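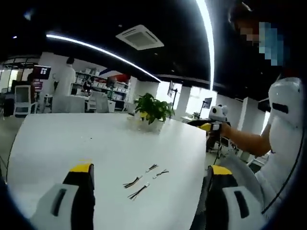
Should stranded wire be tinned before it goes into a crimp terminal? Leave it bare: solder creeps under pressure, and the joint loosens over time.

1. Longer version, for small signal wire only. Mains and anything carrying real current have their own rules and I won't cover them. April 19, 2024, so if you find this in a few years, check the part datasheets again.

2. A crimp works by squeezing the strands and the terminal barrel until they deform together. Done right, there's almost no air left between strands. Solder fills those gaps with a soft metal that keeps moving slowly under load.

3. Tinning also stiffens the wire. The flex point moves to wherever the solder stops, usually just behind the terminal. That's where it breaks if the cable moves at all.

4. Stripping comes first and causes most of the bad joints I get sent. Set the stripper to the gauge printed on the jacket or spool. If there's no marking, try the larger notch and work down.

5. Strip length for the terminals I use is 2 mm. The conductor should show slightly past the front of its barrel, and the insulation should stop in the gap between the two sets of wings. Insulation under the front wings is a reject.

6. One nicked strand in a fine wire matters more than people expect. With seven strands, you've lost a seventh of the copper at the exact place that bends. Cut it off and strip again.

7. Don't twist the strands hard. A light roll between the fingers to keep them together is enough. A tight twist makes a rope with gaps in it, and the barrel closes unevenly. 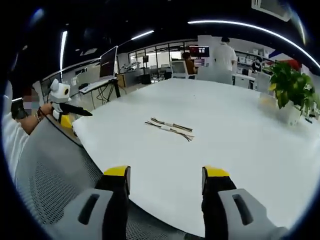
*Mesh-back chair at the white table.*

8. On tools: I used a generic plier-type crimper for years, then a Fidmont ratchet tool with the right die. The ratchet doesn't make you better at positioning. It does stop you from letting go early, and that accounted for a lot of my intermittent joints.

9. Match the die to the terminal series as well as to the wire gauge. Two terminals can take the same 30 gauge wire and need different crimp heights. The Varura sheet lists height per gauge in a table on the last page. Measure with a crimp micrometer. Flat caliper jaws catch the burr at the bottom and read high.

10. Pull test: clamp the terminal, pull straight, slowly, no jerk. I make 25 samples when I change the wire or the die, and pull 20 of them to failure. The other five get sectioned. If the wire slides out whole, the crimp is too loose. If it snaps at the barrel edge well under the listed force, it's too tight.

11. Holger Wallin asked whether a drop of solder after crimping is a fair compromise. For a joint that passed the pull test it adds nothing, and it wicks back along the strands, so you get the stiffness problem from post 3 again.
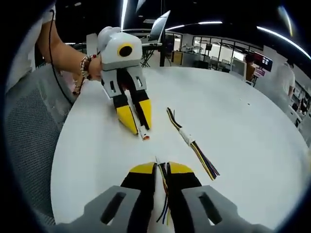
12. Inserting the terminal: push until the lance clicks, then tug the wire lightly. A terminal that's half seated will often pass a continuity check and then back out when the connector is mated.

13. To remove one, lift the plastic latch or depress the lance, depending on the housing. Check which kind you have before poking at it. After a removal, bend the lance back to its original angle or replace the terminal.

14. Correction from Hae-won Oh on my March thread: I said the Jallbridge housings take either lance type. They don't. The older ones take the narrow lance only. I've edited my notes.

15. Replies are open for die numbers. If you're asking about a bad crimp, include the wire gauge, the terminal part number and the measured crimp height.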